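Packing Up the Jidstead House – Gallery

We spent most of April getting the house in Jidstead ready for the move to Luik, and I promised everybody who asked (and a few who didn't!) that I would put the pictures up somewhere. So, finally, a page for them. I've added a few notes on how we went about it, mostly so that I'll remember for next time, if there ever is one. 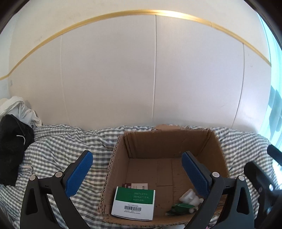 The brown box on the checked bedspread, with a little green-and-white one down in the corner. Plenty of room left.

We used the bed as our packing table nearly the whole way through, and I would do it again. It's a good height for the back, it's soft if you drop something, and you can't go to sleep at night until you've cleared it off, so things did get finished. I'd been saving boxes for 2 years by then, and my family had plenty to say about that, but we went through every last one of them and still had to drive over to Skerow for more.

The old boxes with ragged rims and torn flaps are perfectly fine for light things, by the way. I wouldn't trust them with books or the good dishes, but for small odds and ends from the dresser or the bathroom shelf they do very nicely – and you won't feel bad about sending them to recycling afterward. I lay a folded towel in the bottom first, then the small packages, then socks in all the gaps.

My other habit is writing the room on two sides with a fat marker. I skipped it on the last evening, being tired, and spent 30 minutes in the new kitchen looking for the can opener. It was in with the pillowcases.

More pictures to come once I've found the cord for the old computer.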